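Search articles Go
Opinion | Work & Machines
February - by Vernon Campbell

My mother could coil an extension cord in four seconds without looking at it. I can do it in ten, badly. I bring this up because the robotics business has decided that cords are next, and the way it plans to get there is by having people like her do the job over and over while wearing markers on their wrists.

The idea goes by a few names. Teaching by demonstration is the one I hear most. Instead of writing rules for the machine, you have a person do the chore by hand, record where the hands went, and feed enough of those recordings to a computer that it learns the pattern. Or you put the person at a set of controls and let them steer the robot's arms from across the room. Either way, the skill is supposed to flow from us to it.
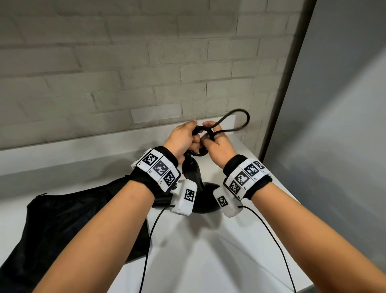
Gathering up a cord by hand, with tracking bands on both wrists.

I don't doubt that something flows. I doubt how much. A tracked wrist tells you where the wrist was. It says a good deal less about how hard the thumb was pressing, or the small give in a cord that tells you a loop is about to slip. People who do this work will answer that the cameras see the fingers, and the newer models fill in the rest. Maybe so. I've been hearing "fill in the rest" for a long time.

Vovent, a young company with big plans for household robots, told me it had collected 2,504 demonstrations of cord handling. I asked how many different cords. The answer was 60, which I thought was pretty good until I went home and looked in my junk drawer. Then I asked how many people had done the coiling, and the man I was talking to said he would get back to me.

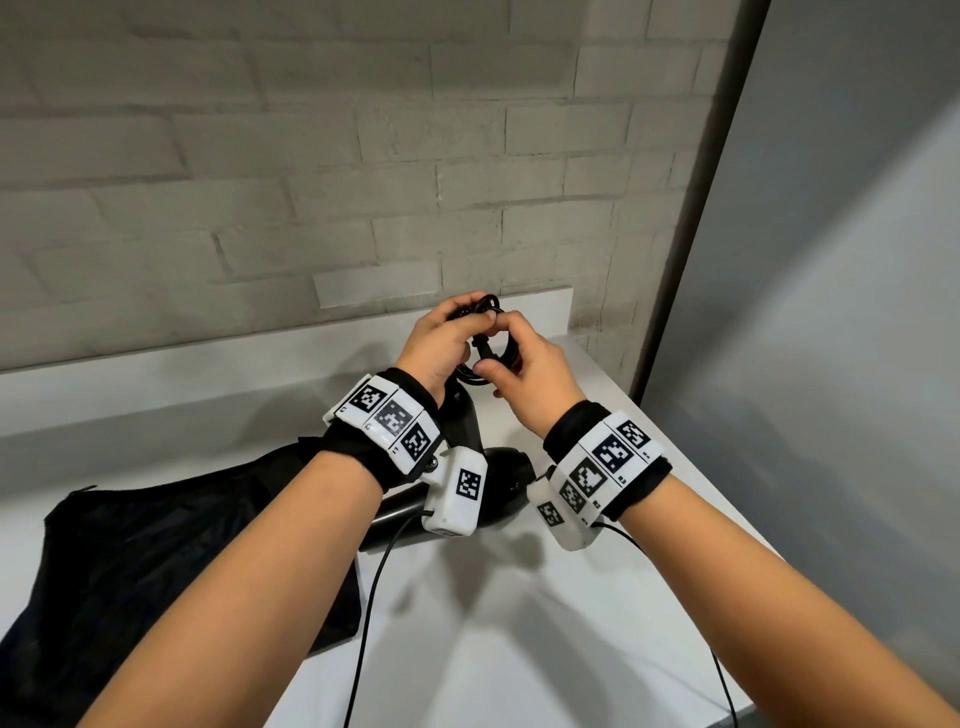

Vernon Campbell
Contributing columnist

That question matters more than it sounds. Everyone coils differently. Some wrap around the palm, some fold back and forth, some make a sort of bird's nest and stuff it in a bag. Average all of us together and I'm not sure you get an expert. You may get a machine that starts out folding and changes its mind halfway.

Remote control has its own trouble. I tried it at Skurnton, a small lab that lets visitors drive a pair of arms from a chair. After an hour I could pick up a cord. I could not coil one, and I had started moving in a stiff, careful way I'd never use in my own kitchen. If the robot learned from me that afternoon, it learned how a nervous man works with bad gloves on.

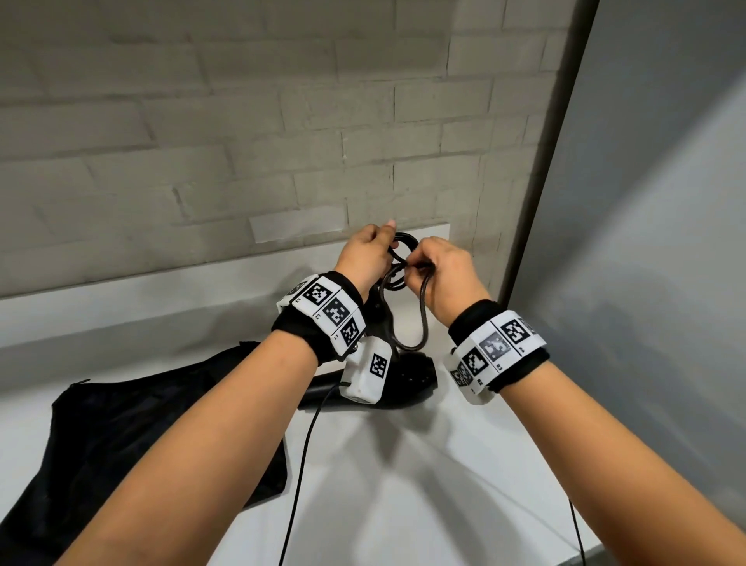 The bare-handed method at least keeps the person moving more like a person, and I'll give it that. But then the lesson has to be carried over to a gripper that may have two fingers where the teacher had ten, and that's the part that gets a single slide in the sales talk. Rawat, whose machines are further along than most, showed me a clip of one wrapping a cord neatly. I asked to see the tries before it. They were not available.

I'm not against any of this. Somebody with sore hands might be very glad of a robot that puts things away, and I would sooner see a machine taught by people who know the chore than by people who have only read about it. What I'd like is for the sellers to report failures as freely as they report hours of recording. Pollosgate publishes its misses, all 242 from its last round of testing, and I trust it more for that, even though the list is ugly reading.

Until the others do the same, I'll keep winding my own cords.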